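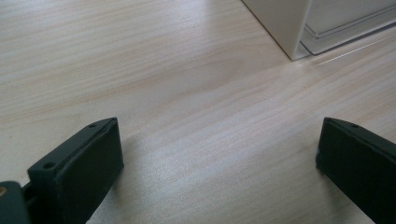

Gripper fingers over the table, Primimton build.

We are looking for 3 people to help with a home-built robot project at the Siddiqui workshop. The work is recording everyday tasks with a pair of hand-held grippers, then using the recordings on Zister, the arm we are building in the back half of the shop.

Sessions run two hours and pay $14 an hour. You need two steady hands and some patience — the same box gets handled many times over.

We use this website's cookies to remember your settings. Accept | Decline

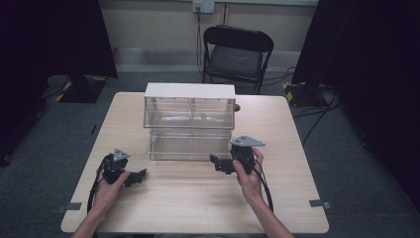
No robotics background is needed, but anyone who can solder or print replacement parts will get extra hours. We want 200 recordings done by September. Parking is behind the building, and the side door code is sent once you have a slot.

Write to Abdelilah Saber at the workshop desk, extension 3178, with the hours you can do. Posted 2019-06-24.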